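Two-arm bagging cell drifts after every restart. Is the rail really the problem?
Asked by Hiu-tung Chang, 29 May 2019

We run a small two-arm cell that picks up thin plastic bags of fruit by the mouth. After every power-down the right arm comes back a little off and the fingers close on air. Skinmont, who sold us the arms, say the mounting rail is bad and want 813 dollars for a new one. I don't buy it. The paint on ours is scuffed and chipped, but since when does paint hold an arm in place? 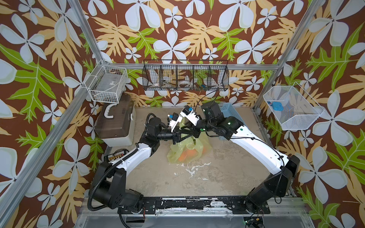

Both arms at the bag, rail along the front.

I retightened the base bolts and ran 40 picks without a restart. No drift at all. Then I cycled the power and it was off again. Their manual says to "rehome as required", whatever that means. Before I pay for a rail, what would you check?

Kwok-wai Pan
Don't buy the rail. A bad rail would move around during a run, and yours only moves at restart, so I'd look at homing first. Park the arm against a hard stop, write down the joint readings, power off, power on, read them again. If one joint jumps and the rest don't, you have your joint. Ours was the elbow.

Then look at the cable on that arm. Anything that arcs over to something fixed can tug at the wrist while the arm is limp. Leave slack and clip it at the link.

Also check the fingers. The printed blocks on ours creep where the bolt goes through, and people blame the arm for it. I swap them every 200 hours. Skinmont says 656 and I have never seen one last that long. 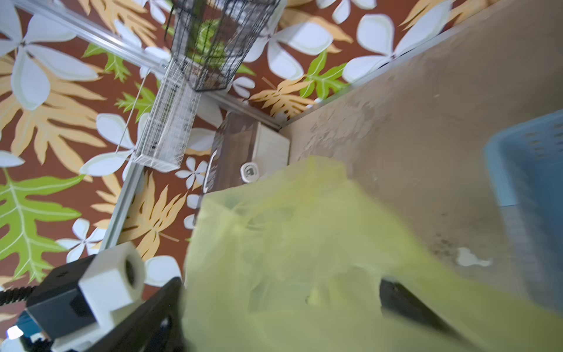
Nives Marino
I'd go easy on the wrist camera too. We spent most of August chasing "drift" that was a camera bracket working loose, and the arm was fine the whole time. Put a paint pen line across the bracket and the link and see if it still lines up after a week. I'm not convinced it's homing until you've ruled that out.

Siu-ming Ng
just buy the rail, ours was bent

Hiu-tung Chang
Did the joint readings. Joint two jumps, the others don't. Rail quote declined, and I've asked Skinmont what they plan to do about the joint.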